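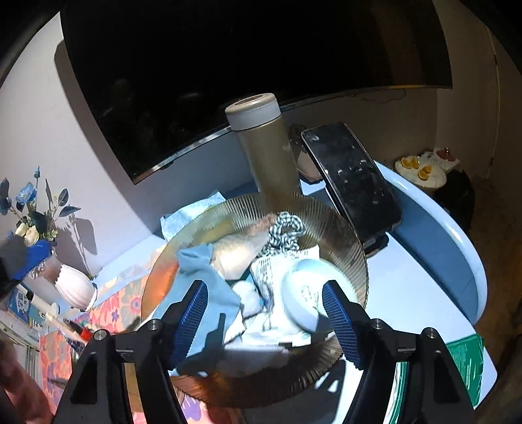 Gripper approaching a bowl of mixed household items, with one finger on each side.

Urnden Workshop: Member Guides
Building and Fitting the Two-Finger Hand-Held Gripper
Revised July 2025

This guide covers the assembly, pad fitting and first tabletop trial of the Urnden hand-held gripper. It is intended for members who have completed the basic tools session and who wish to build a unit at home or at the shared benches. Electrical work is outside its scope. The camera bracket is covered in a separate guide by Fumiko Chiba.

Before you begin

Collect a parts tray from the Adier cabinet and check it against the printed list inside the lid. The tray holds the handle, the trigger, the push rod, both linkages and both fingers. Pads and adhesive are kept separately in the drawer marked Van Hecke. Members working from home may take one tray at a time and must sign it out.

You will need a 2 mm hex key, a small file, a soft cloth, rubbing alcohol and medium-strength thread locker. Eye protection is required while filing.

Step 1. Clean up the printed parts

Remove all support material from the arms and from the pivot holes. Each outer arm has a recessed, roughly triangular opening. File the inner edges of this opening lightly, as a ridge left here can rub against the linkage. A pivot screw should pass through its hole under finger pressure.

Step 2. Assemble the linkages

Lay the left and right sides out as mirror images. Each linkage has two round silver pivot screws on its face. Insert both and tighten until the joint stops moving, then back each screw off by a small amount until the arm swings under its own weight. Apply thread locker only after both sides move equally well. Allow it to cure overnight.

Do not substitute longer screws. A screw that projects behind the arm will catch on fabric.

Step 3. Fit the pads

Wipe the inner face of each finger with alcohol and let it dry. The ridges on the two pads must run in the same direction. Press each pad on from the base toward the tip and hold it under a clamp for 6 minutes. Trim any overhang with a sharp blade.

The dark blue pads replaced the smooth gray ones used on the first units. Gemechu Admasu tested both types on paper packets and recorded fewer slips with the textured surface.

Step 4. Connect the trigger and set the opening

Attach the push rod to the center yoke and squeeze the trigger fully. The fingertips should meet along their whole width. If one side arrives early, turn its adjuster by a quarter turn and try again. With the trigger released, the opening between the tips should measure 79 mm. A smaller reading usually means that the rod has been threaded too far into the yoke.

Step 5. Carry out the tabletop trial

Use ordinary household items in a wide bowl. A useful load combines soft and firm shapes: folded fabric, a scrunchie, a printed packet, a round container, a crinkled wrapper. Set the bowl on a cloth so that it does not slide – a bare tabletop is often too smooth.

Bring the gripper in low and level, with the fingers open. Close slowly on the item nearest the top, lift it clear of the rim and set it down beside the bowl. Repeat 3 times for each item. Note any item that slips, and whether it left the left pad or the right pad first.

Check your lighting as well. A single strong lamp throws a hard shadow of the gripper over the contents, and items toward the front of the bowl become difficult to judge. Move the lamp or add a second one from the opposite side.

Common faults

Fingers close unevenly: repeat the adjustment in Step 4.
Arm sticks halfway: loosen the pivot screws slightly and inspect the filed edges.
Pad lifts at the tip: remove it, clean the finger and fit a new pad. Used adhesive must not be pressed down again.

Completed trial sheets should be given to Iqra Rizvi at the front desk. Replacement pads may be requested from Saqib Bugti, and the next delivery is expected in August.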